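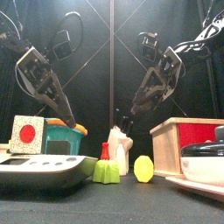 Course handout: Building a Two-Arm Tabletop Robot at Home
Unit 3: Frame, cables, wrist cameras and first moves

This unit covers the part of the build between bolting down two finished arms and running the first recorded task. It assumes you have done Units 1 and 2 and that both arms pass the joint check on their own. The arms are mounted so they reach down into the work area from the upper left and the upper right, with a black backdrop behind. Toy kitchen pieces are used for practice because they are light, cheap and come in very different shapes: a low stove, small bottles, an oval fruit, a pot with a knob on the lid. Use a matte dark surface under them if you have one. Glossy tabletops throw reflections into the wrist cameras.

3.1 Mounting

Bolt the arm bases to the frame before you connect any power. Set both bases at the same height and check with a level. Tighten the bolts in a cross pattern, then go over them again after the first hour of use. A base that shifts even a little will make your saved positions useless, and you will spend an evening looking for the fault in software.

If the frame sways when an arm stops quickly, add bracing before going further. Thin steel cable run corner to corner works well on a tall frame. Keep it behind the work area.

3.2 Cable routing

Leave a loop of slack at each joint. To find the right amount, move the arm by hand through its full range with the power off. The cable should never go tight and should never hang low enough to touch the gripper. Tie the cable to the link, not across the joint.

Label both ends of every cable. In the shared workshop, also put your bench number on the power supply.

3.3 Wrist cameras

Mount the camera so that both fingertips stay in view with the gripper open and closed. Check this before tightening the bracket. Students using the Dullix bracket should fit the rubber washer on the camera side. The older Lukáč bracket has no washer and needs thread lock.

Set the exposure by hand and write the value down. Automatic exposure changes when an arm passes over a white object, and recordings made that way are hard to compare.

3.4 First moves

Run at 15 percent speed. Keep one hand at the stop button. Start with one arm while the other is parked, then trade.

Move each gripper to a point just above an object, stop, and save the position. Do this for a tall object and a low one. Do not close the fingers yet. Return to the parked position and repeat the move 27 times. If the fingertips drift, go back to 3.1.

When both arms repeat well, run them together on opposite sides of the table. Shared space in the middle is left for Unit 4.

3.5 To hand in

Upload your log file and your saved positions to the Jeruston folder by 1st November. Late work is accepted until the workshop closes in December, with a lower grade.

2576 views | 27 shares | 3 comments

Related handouts
Unit 2: Joint Check and Motor Limits
Unit 4: Two Arms in Shared Space
Flumden Workshop: Bench Rules and Tool List
Choosing a Power Supply

This site uses cookies to remember your login and course settings. By continuing, you accept our cookie policy.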